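Kilville Robotics Club
Hand Gripper Guide, Section 4: Setting up the utensil task
Revised 2025-08-02

Read Section 3 first if you have not used the Filla grippers before. You need one pair of grippers, the utensil stand and one utensil.

4.1 Preparing the table

1. Put the gridded sheet on the table and smooth it flat.
2. Set the stand on the grid, then turn its hooks so one faces you.
3. Open both grippers all the way. 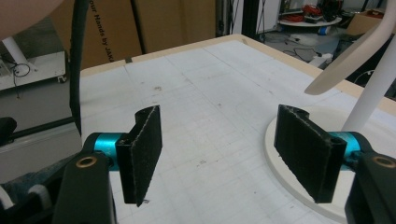 Finger pads wear faster than any other part we buy from Wijesinghe, so look at them before each session. Open the jaws over the table and check both faces. The black pads should have an even, speckled surface right up to the small hooked lip at the top. If a lip is torn, swap the pad for part 355.

CAUTION: Keep your own fingers out of the jaws while someone else is holding the gripper.

4.2 Practice lift

4. Hold one gripper in each hand.
5. Pinch the utensil by its handle – the slotted spoon is a good one to start with – and raise it clear of the stand.
6. Keep the other gripper low and open. 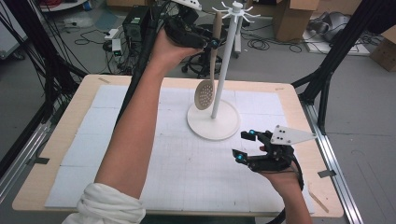
4.3 Saving the run

7. Hang the utensil on a hook and close both grippers.
8. Save the run in Fesach under your team number.

Note: If Fesach shows error 813, save again. Do not unplug the cables.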